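2025年6月26日

朝から規程の改訂。シミュレーション評価の運用ルール、第4章「記録と注記」の残りを片づけるつもりで、昼までに半分しか進まなかった。

昨夜のうちにネスト・ペンリーからコメントが戻っていた。赤字が多い。用語の不統一がほとんどで、「試行」と「エピソード」と「ラン」が同じ節の中に混ざっている。自分では気づかなかった。「試行」に統一することにして、最初の用語の節に定義を置いた。初期配置を読み込んでから終了判定が出るまで、または打ち切り時間に達するまでを一試行とする。手動で止めたものも一試行に数える。ここは前の版では書いていなかった。書いていなかったせいで、Privsteadのチームは手動停止を除外し、Lunuraのチームは失敗に入れていた。数字を並べても比べられないわけである。

手動停止の扱いは午前の打ち合わせでまた蒸し返された。マリ・イヴァンスは、操作者が止めた理由を必ず残すなら除外してもよいという意見。ハフ・プロザロは除外を一切認めないほうがよいと言う。止める人の癖が結果に混ざるから、というのがハフの説明で、これは私も同じ考えだった。マリの心配もわかる。物理計算が破綻して物体が床を抜けて落ちていくような試行まで方策の失敗に数えたら、方策を作った側は納得しない。結局、終了区分を増やすことで折り合った。成功、失敗、時間切れ、環境異常、操作者停止。環境異常は自動検出の条件を満たした場合に限り、見た目の印象で付けてはいけない。報告書には全区分の件数を載せる。成功率の分母は環境異常だけを引いたものとし、引く前の分母も併記する。表が一列増えるが仕方ない。

自動検出の条件は附属書に回した。貫通の深さと、一ステップあたりの速度変化の上限。値はアドワ・アクパルが出してくれることになった。7月の前半まで待つ。それまでは「別途定める」と書いておく。こういう書き方の残った規程は好きではないが、空欄で出すよりはいい。

乱数の種の節は短くした。前の版では種の選び方について一ページ近く説明していて、誰に聞いても読んでいなかった。今回は三文だけ。種は評価の開始前に一覧にして登録する。登録後に入れ替えない。登録した種の結果はすべて報告する。登録の様式はDrirnoの台帳をそのまま使う。台帳の項目名が英語と日本語で揺れているのは別件として起票した。

昼は持ってきたおにぎり。食べながらLunuraの先月分の評価記録を読み直した。全部で3,000試行、そのうち注記が付いているものが172件。注記の書き方がひどくばらばらで、これが第4章を書き直すことになったもともとの原因である。例をいくつか手帳に写した。

「惜しい」
「つかみ損ね（たぶん滑った）」
「カメラ位置が変」
「いつものやつ」
「マグカップ把持OK」

最後のものは成功区分になっていたが、同じ試行の接触記録を見ると指には何も触れていなかった。注記した人は少し離れた角度から見て、指と物体が重なって見えたところで判断したらしい。判定器のほうも高さだけで成功を出す古い条件のままだったので、誰か一人の責任にする話でもない。ただ、人の注記と判定器が同じ方向に間違えると、見直しの対象にも上がってこない。抜き取り確認は食い違いのある試行だけでなく、一致している試行からも取る、という一文を入れた。

「いつものやつ」については、書いた本人のニア・スカームに電話で聞いた。手首が関節限界の近くで震える現象のことだった。Lunuraの中では全員に通じるそうだ。だが半年後に別の班が読んだら何もわからない。ニアはあっさり認めて、呼び名の一覧を作って送ると言ってくれた。助かる。現象名の一覧は附属書Bに置き、一覧にない呼び名は注記に使えないことにする。一覧への追加は申請制にせず、起票だけで足りるようにした。手続きを重くすると、みな「その他」に逃げる。Todorovaで一度そうなった。あのときは「その他」が一番多い区分になって、集計をやり直した。

午後は、見えたものと推定したものを分ける節に取りかかった。今日いちばん時間がかかったところ。

最初の案は「注記は客観的に記載すること」だった。ネストの赤字は「これで何が変わるのか」の一言。もっともだと思い、消した。次の案では、注記欄を二つに分けた。欄の一つ目は観察、二つ目は解釈。観察欄には、対象の静止画または記録映像に写っていることだけを書く。解釈欄には、原因の推定や前後の経緯についての考えを書いてよいが、根拠にした記録の種類を添える。接触力の記録なのか、関節角の記録なのか、別視点の画像なのか。根拠がないときは空欄にする。空欄は減点の対象ではないと明記した。空欄を嫌って無理に埋める人がかならず出るので、ここは太字にしたいくらいだが、規程の書式では太字が使えない。

動詞の扱いもここで決めた。「つかむ」「離す」「滑る」「倒す」は動作なので、静止画一枚に対する観察欄では使わない。「指の間にある」「指先と重なって見える」「面に沿って見える」のような位置の言い方にする。マリは、日本語が固くなって現場が嫌がると言った。固くはなる。ただ、記録映像に対する注記なら動作の動詞を使ってよいのだから、困るのは静止画しか残っていない場合だけである。それなら映像を残してくれ、という話にもなる。保存容量の件はハフが見積もり中。

「接触」という語も静止画の観察欄からは外した。奥行きのずれた二つの物体が、視点の向きによってはぴったりくっついて見える。とくに手首側に置いた仮想カメラの視点では起こりやすい。画像で接しているように見えたら「接して見える」と書き、実際に接触していたかどうかは解釈欄に接触記録を引いて書く。ハフは「接して見える」を「重なって見える」に含めてよいと言ったが、縁どうしが突き合っているのと、片方がもう片方を隠しているのは違うので、分けたままにした。

物の名前の付け方。これも揉めた。シミュレーションなら資産名がわかっているのだから、それを書けばよいという意見がPrivsteadの側にあった。資産名は設定ファイルから引けるので、自動で別の欄に入れることにした。観察欄に人が書くのは、画像から言える範囲の名前だけとする。一部しか写っていない物は、形と色で書く。何であるかを当てにいかない。資産名と観察の名前が食い違う試行は、照明や材質の設定を確かめる手がかりにもなる。この使い道は思いつきで言ったら、アドワが乗り気になって、食い違いの一覧を出すスクリプトを書くと言い出した。規程には入れず、運用の手引きのほうに書く。

三時過ぎに少し眠くなり、外を一周した。雨は上がっていた。戻ってから、左右の呼び方の節を書いた。これは短いが必要だった。「右の指」が、ロボットの座標系での右なのか、画像での右なのか、人によって違っていた。観察欄では画像の左右、解釈欄でロボット側の名称を使うときは関節名を書く。Todorovaの班は以前から関節名で書いているので変更なし。ほかの班には七月の説明会で伝える。説明会の資料はネストが作る。私は例文を出す係になった。

例文は良い例と悪い例を並べる形にする。悪い例を実際の記録からそのまま採ると書いた人がわかってしまうので、少しずつ直した。ニアは自分のはそのまま使っていいと笑っていたが、いちおう直しておいた。良い例のほうが難しい。短くて、誰が書いても同じになるものでないと意味がない。試しに同じ静止画を私とアドワで別々に注記してみたところ、物の順番がまったく違った。私は大きいものから、アドワは指先に近いものから書いていた。検索して読む人にとって大事なのは指のまわりなので、アドワの順に合わせることにした。指先、指の間、指に近い物、その他。遠景と背景は、判断に関係しなければ書かなくてよい。

影の扱いは今回見送り。光源の設定が班ごとに違いすぎて、共通の規則にできそうにない。

残っているのは、注記の差し戻しを誰が決めるか、それから古い記録にさかのぼって新しい書式を当てるかどうか。後者は、さかのぼらない方向で書いた。172件を書き直すより、旧書式であることを示す印を付けるほうが早いし、書き直すと当時の判断が消える。ペンリーには明日の朝に渡す。帰る前に、良い例の三つ目だけ書いてみた。

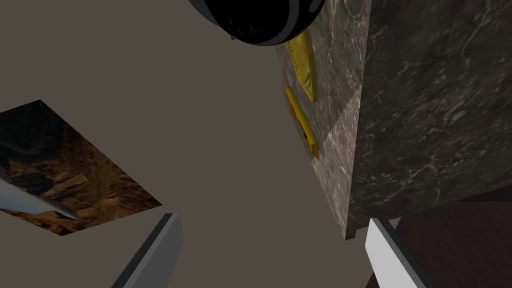 例文の三つ目は、把持の有無を書かせるためのものにした。規則どおり指先から始めると、観察欄はこうなる。「画像左の指は灰色、画像右の指は白から明るい灰色。指の間は無地の背景のみ。右の指の先端は、灰色の大理石模様のブロックの下の角に接して見える。ブロックの明るいほうの面に重なって、黄色の物が上下に二つ見える」。解釈欄は空欄のままにした。接触記録を引いていないので、先端が当たっているとは書けない。黄色の物も、下のほうを「細長い棒状」とまでは書いたが、何かの名前は付けなかった。上の黒くて丸い物は縁で切れているので「ドーム状の黒い物、下側のみ」とした。アドワに見せたら、「接して見える」の使い方がわかるから例に残そうと言う。左の風景の絵柄の面は書かなくてよいかと聞かれ、そこに灰色の細い棒が重なっているので、その他として一行足した。足したら欄の文字数の上限を超えた。上限のほうを直すかどうかは、明日ネストに相談する。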